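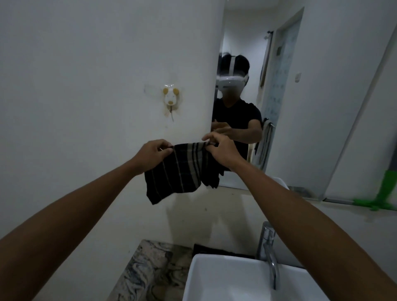 *Hanging up a hand towel, recorded with a headset at a bathroom sink.*

# About Clivarura

Clivarura is a small company that records everyday housework, so that robots can learn from it. We send people with headsets into ordinary homes and they do ordinary tasks: hang a towel, wipe a counter, put the cups back in the cupboard. From these recordings we prepare examples, and our customers use the examples to train their learning systems.

We were started by Gemma Fothergill and Cosmin Coman. Before this they worked together at Dendovex, where they built grippers for packing lines. The grippers were good with boxes and bad with cloth. Cosmin spent one whole winter trying to write rules for picking up a dishcloth, and he still has the notebook. Gemma proposed to stop writing rules and to collect examples from people who already know how to do it. The first recordings were made in her own kitchen and in the apartment of Cosmin's mother, who did not like that we came on laundry day.

## What we record

At this moment our task list has 198 household tasks. Each one has a short written card with a start, a finish and the things that are allowed to vary. For the card "hand towel to hook" the start is the towel in any state, also crumpled, and the finish is the towel hanging and both hands away from it. What the person does between is their own choice. Some people look for the corners first, some shake the towel, some fold it over one arm. We want all of these ways in the collection.

Cloth is the biggest part of our work. A towel has a different shape each time you lift it, and its lower edge does what it wants. For this reason we ask for more examples of cloth tasks than of tasks with hard objects. A cloth task is closed when we have 500 accepted examples of it, made in at least 15 different homes.

We also like to record near mirrors, in narrow bathrooms and in bad light. A system which has seen only clean studio rooms will have trouble with a mirror, where there is a second pair of hands moving. Our early customers asked us to remove such recordings. Now most of them ask for more.

## How a session goes

A session takes 2 hours, with a pause in the middle. The person wears the headset and works at normal speed. We do not ask to clean the home before we come, and we prefer if you do not. Things stay where they usually stay.

After the session every recording is watched by a reviewer. The reviewer marks the moment when the hand first touches the object, the moment when it lets go, and any place where the person tried again. Second tries are kept. If a towel falls from the hook and is picked up from the floor, we mark it and it goes into the collection together with the others.

Faces are blurred before a recording leaves our office, and this includes faces in mirrors, in windows and in family photos on the wall. Letters, screens and medicine labels are blurred too. A household can ask us to delete its recordings, and we then inform the customers who received them.

## Where we work

Our office is on the second floor of the old Pavlović furniture store. The ground floor is still full of sample kitchens, which we use to teach new recorders how to wear the headset and how to hold the head quiet. Real recordings are made only in homes where somebody lives. Last October we opened a second desk in Atley, mainly for review work.

## Work with us

We look for recorders and for reviewers. For recorders no technical experience is needed, but you should be patient and be comfortable wearing a headset for a longer time. If you wear glasses, please bring them to the first meeting, so we can check the fit. Reviewers need a good eye and must be able to read our cards in English.

Households who want to take part can come to the office on Friday afternoon, when Gemma is at the front desk and can show the task cards. For questions about datasets and formats, please ask for Cosmin.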